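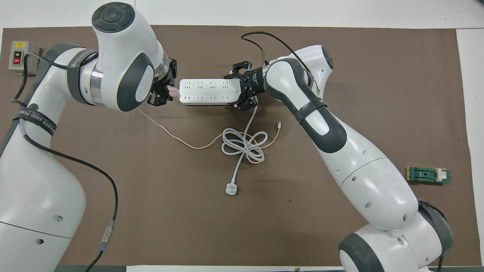

Power strips and plugs: bench gallery

Mollel Workroom, reference pages
Compiled by Salamatu Garba
Last edited December 5, 2024

The gallery covers the power strips, plugs and leads kept at the Mollel workroom, and how they are laid out, fitted, routed and put away. It replaces the September set, which had no notes on storage. Captions give the part, the position and anything that needs checking. Lengths are in millimetres. Store numbers refer to the label on the shelf and not to any marking on the part.

Handling on the bench

1. White power strip on the brown mat, white tabletop. The strip is handled with the socket face up and supported at both ends. Lifting by one end puts the load on the cable entry.

2. Pale pink plug at the end of the strip. The coloured plugs are kept for fitting practice, as they are easy to find again against a white part.

3. Brown mat, Palonier. It covers most of the tabletop and stops hard casings from sliding or marking the surface. Wiped down at the end of the session with a damp cloth and left flat to dry. Do not roll it with the face inwards; the curl takes days to come out.

4. Mat corner with a raised edge. Weighted overnight with two boards. If the corner still lifts after that, turn the mat end for end.

Fitting plugs

5. Plug lined up with the socket before any pressure is applied. Pins parallel to the slots, plug body square to the face. Most scratched faces come from starting at an angle.

6. Plug part way in. If it stops here, withdraw it fully and start again. Rocking the plug from side to side widens the contacts.

7. Plug fully seated, body flush with the face. A gap on one side only means a bent pin or a piece of packaging left in the recess.

8. Removal. Grip the plug body, hold the strip down with the other hand, pull straight. The lead is never used as a handle.

9. Large adaptor in the end position. Bulky adaptors go at the ends, where they can overhang. Placed in the middle, they cover the neighbouring socket.

10. Fukix socket cover fitted to an unused position. Covers are used on strips in store and come off before the strip goes out. Put them back in the tin, lid closed.

Leads and routing

11. Standard lead, 2000 mm. Long enough to reach from the wall socket to the far bench leg with slack for one turn round the hook. The shorter leads were withdrawn in September after several were found pulled tight across the gap behind the bench.

12. Strip fixed under the rear edge of the bench, 70 mm in from the back. Closer than this and the plugs foul the wall -- further in and they catch on knees.

13. Fixing holes at 172 mm centres. Drilled with the card template, which hangs inside the cupboard door. The screws are left slightly proud so that the keyhole slots can drop over the heads.

14. Lead clipped along the bench rail. Clips go on the underside. The first clip is set a hand's width from the strip so that the cable leaves the casing without a bend.

15. Lead crossing the floor under a cable cover. Permitted for a single session only. If the layout is going to stay, the strip is moved to the other wall.

16. Two leads on one hook, tangled. One lead to a hook. There are spare hooks on the side panel.

17. Strip turned face to the wall. Keeps dust out of the sockets on the low shelf, but the switch cannot be reached. Acceptable in store, not in use.

Checks

18. Casing, long edge. Look for a seam that has opened. Squeeze lightly along the length; a sound casing does not creak or shift.

19. Cable entry with the outer sheath pulled back. Coloured inner cores showing. Take out of use at once and tie a red tag to the plug.

20. Brown mark beside a socket. Heat damage. Tag as above. Do not clean the mark off before it has been looked at.

21. Plug with a loose cover screw. Unplug first, then tighten with the small flat driver. If the screw turns without biting, change the plug.

22. Favmont strip, store number 2117. Casing sound, label faded. A new shelf label has been written and the old one left in place underneath.

23. Test tag wrapped round the lead. The tag goes near the plug end, where it can be read without moving the strip. Tags fixed to the casing tend to cover the rating panel.

Cleaning and storage

24. Soft brush used along the socket face. Strip unplugged, held face down so that the dust falls clear.

25. Cloth, barely damp, for the outer casing only. No spray on the strip itself. Spray on the cloth, away from the bench.

26. Lead folded in long loops and held with a hook-and-loop tie. Tight winding round the casing is the usual cause of a split sheath at the entry.

27. Shelf two, strips on edge, plugs to the front. Longest at the left. The shelf takes a single row -- a second row behind it gets forgotten.

28. Drawer with loose plugs, adaptors and Fukix covers before sorting. Anything with no known use goes in the tray marked Query.

29. Same drawer with dividers. Plugs at the front, adaptors behind, covers in their tin. Pins face down, so that they do not catch on the drawer above.

30. Query tray. Reviewed when full. Items without a readable rating are not returned to the drawer.

Notes on the set

Captions 11 to 13 apply to the long bench only. The side bench has a thicker top and needs longer screws; its measurements will be added when the second template has been cut. Corrections to Salamatu Garba, with the caption number.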